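Jellmont Facilities Service Desk
Ticket 500-12: Work table covering, textile room, Stinden building
Status: Open -- pending parts
Reported by: Geeta Khurana
Date opened: July 10, 2024

Summary
The paper covering on the long work table is lifting at the left edge. Users folding cloth at the table report that fabric catches on the raised paper. The request is for repair or full replacement of the covering, including the tape layout.

Initial review
The service desk confirmed that the covering is brown kraft paper, marked into rectangles with blue tape. The paper was last replaced in the Oltusar refit and has been in regular use for 8 months.

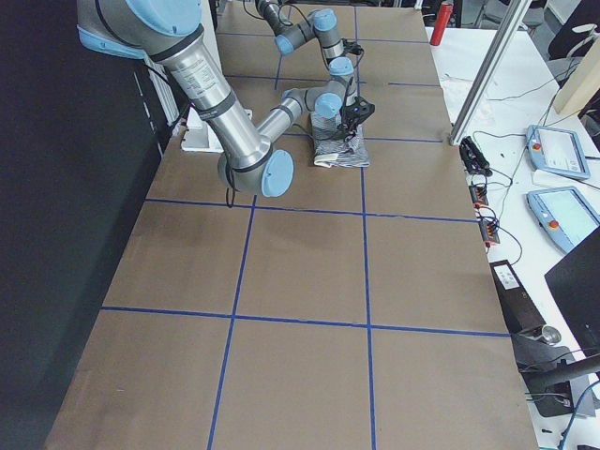

The reporter was asked to stop using the left side of the table until the edge had been secured. She agreed and moved the folding work to the right of the layout.

Action 1
The lifted edge was pressed flat and fixed from the underside with double-sided tape. Result: the edge held overnight but had risen again by the next check -- the old adhesive had not been removed first.

Action 2
The underside was cleaned and new adhesive was applied. Result: the edge has remained flat. Users were advised not to pull cloth across it when unfolding.

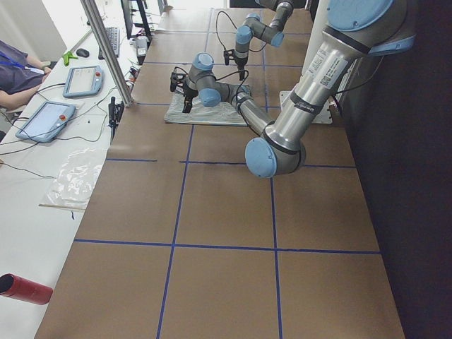

A second matter was raised while the ticket was open. The reporter stated that thin, smooth fabrics are difficult to lay flat on paper and asked whether the covering was at fault. The crumpled silver-gray cloth, for one, shows wrinkles and shiny highlights even when spread out on the table. The service desk does not consider this a fault in the covering. Pressing the cloth before use is recommended.

Parts requested
One roll of kraft paper, 200 feet, from Liu. Blue tape to match the present layout. Delivery is expected in August.

Next steps
The existing layout is to be measured before the old paper is removed, so that the rectangles can be marked again at the same size. The table must be cleared of all cloth on the day of the work. Further lifting should be reported under this ticket number; a new request is not required.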